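Home | Products | Capture | Simulation | Support | Contact

Print this page | E-mail this page

Kellen Rultum – demonstration recording package for multi-fingered hands

Rultum is a software package for recording, checking and exporting manipulation examples in simulation. It is supplied for groups training control policies from demonstrations who need more examples than their bench time allows. The operator drives a simulated arm and hand, the package logs every step, and the result is an episode file that can be replayed, trimmed, labelled and passed to a training job.

The package runs on a single workstation. It does not need a physical arm, although the same episode format is used by the Kellen bench recorder, and files from the two sources can be mixed in one set.

What is recorded

Each episode holds joint positions, joint velocities, commanded targets, contact forces at the finger links, object poses and the rendered view from each camera set up in the task. All channels share one clock. Camera views may be left out at recording time and rendered afterwards from the stored states, which keeps the files small and lets the lighting or the viewpoint be changed later without repeating the work.

Contacts are stored per link. A learning system given only fingertip contacts will often miss grasps in which the side of a digit carries part of the load, and the operator has no means of putting this right after the event.

Task library

The standard library contains 27 tasks, each with a scene file, a reset rule and a success test. Scenes are kept plain: a table, a wall and the objects to be handled. Clutter can be added from the task editor.

Tasks are grouped by the demand they place on the hand. The two-cup group is the one most often asked about. It uses a pair of identical tapered cups, and the hand has to deal with both in the same episode. With the cups close together the thumb must find room between the two rims, and the remaining fingers have to reach over the far rim and bear on the outer wall. Small errors in palm height change which cup is touched first, so the group gives a useful spread of examples from a modest number of starting positions.

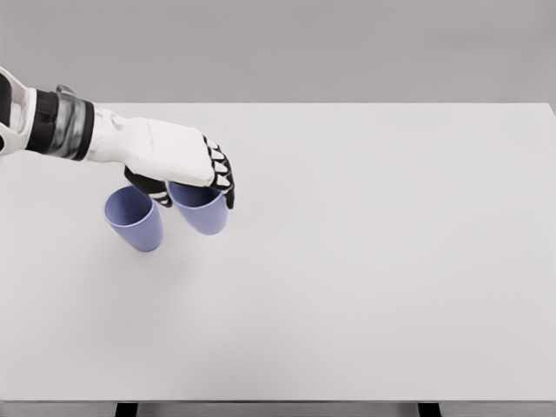

Labelling and review

Every episode is replayed once before it is accepted. The reviewer steps through it with the contact display on and gives it one of three labels:

Accept – the success test passes and the motion is fit for training.
Keep as failure – the test does not pass, but the attempt is complete and correctly logged.
Discard – the operator stopped early, the hand passed through an object, or a channel is missing.

Failures should be kept. They are stored in a separate branch of the set and are left out of export unless asked for. Partial grasps, such as one cup held and the other left standing, may be given a sub-label by the reviewer. Sub-labels are free text and are not checked for spelling – agree a list before starting.

Reference set

The Delaunay reference set is included with each licence. It contains 147 accepted episodes from the two-cup group, recorded by 6 operators, with contact channels and unrendered states. It is intended for checking an installation and for comparing import scripts. It is too small to train a general policy and should not be used as a benchmark.

Hervé Rolland maintains the set. Corrections to labels are issued each August with the yearly library update.

Input devices

Glove, hand tracker and keyboard input are supported. The glove gives the best thumb placement. Keyboard input moves one joint group at a time and is suitable for correcting a trajectory, less so for recording one. Calibration for the glove is stored per operator and must be repeated if the hand model is changed.

Export

Episodes are exported as plain arrays with a text index. Sampling rate, channel choice and object frame are set at export. Quaternion order is written in the index header; please read it before reporting a fault with object rotation.

Ordering

Licences are sold per workstation. The Stornville office handles orders, evaluation copies and requests for new scene files. State the hand model, the number of joints and the input device when writing.

Page last revised Sun 8 February

Contact | Copyright Kellen, all rights reserved | Back to top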